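What exactly are the children meant to be learning?

I have been a parent helper at the Sutgate school robotics club since October, and I would like to raise a small objection before we all get carried away. The club has signed up for the Donder challenge. The task is drawers: open one, take out what is inside, close it again. The grant came to 1,715 pounds, and 805 of that went on parts before anybody had asked what a twelve-year-old gets out of it.

The pitch at the open evening was grand. Pupils would "train an AI". In practice they take it in turns to hold a gripper by hand and open the same little drawers, over and over, while a camera records them. The target is 1,000 goes by the end of term. Some of them like it. My own daughter liked it for two sessions and then asked whether she could go back to building things.

I can see the case for it. Good recordings need steady hands and patience, and a pupil who has fumbled a drawer a few dozen times does come to respect how hard it is for a machine. Fine. But that lesson arrives in the first half hour, and we have booked the hall until Easter.

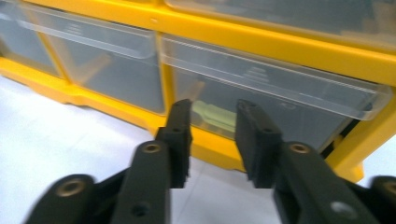 The gripper at the drawers, Sutgate robotics club.

Look at how little room there is to work with. Two stiff fingers have to find the lip of a clear plastic drawer, and clear plastic is a rotten thing to judge by eye, for a child or a camera. That is an interesting problem! I would happily watch a room full of pupils argue about it. They could try softer tips, or a hook, or a different angle, and keep a note of what failed. None of that is on the plan. The shape of the fingers is fixed by the rules, the software is a package called Protska which the pupils are not allowed to open up, and the recordings are sent off to be turned into something that comes back weeks later as a score.

Last year's club built a buggy named Xavier. It steered badly and lost a wheel at the regional day, and every one of the 17 members could tell you why. I doubt this year's lot will be able to say why their robot does or doesn't open a drawer. They will know that it got a number.

The organisers say this is how the real work is done now, and that children should see it. Perhaps so. Plenty of real work is dull, and we don't usually offer it as an after-school treat. If the club must carry on with Donder, I would ask for one session in three to be given back to screwdrivers, and for somebody to explain to the pupils, in plain words, where their recordings go and who gets to use them. I put both points in writing before half-term and have yet to get a reply.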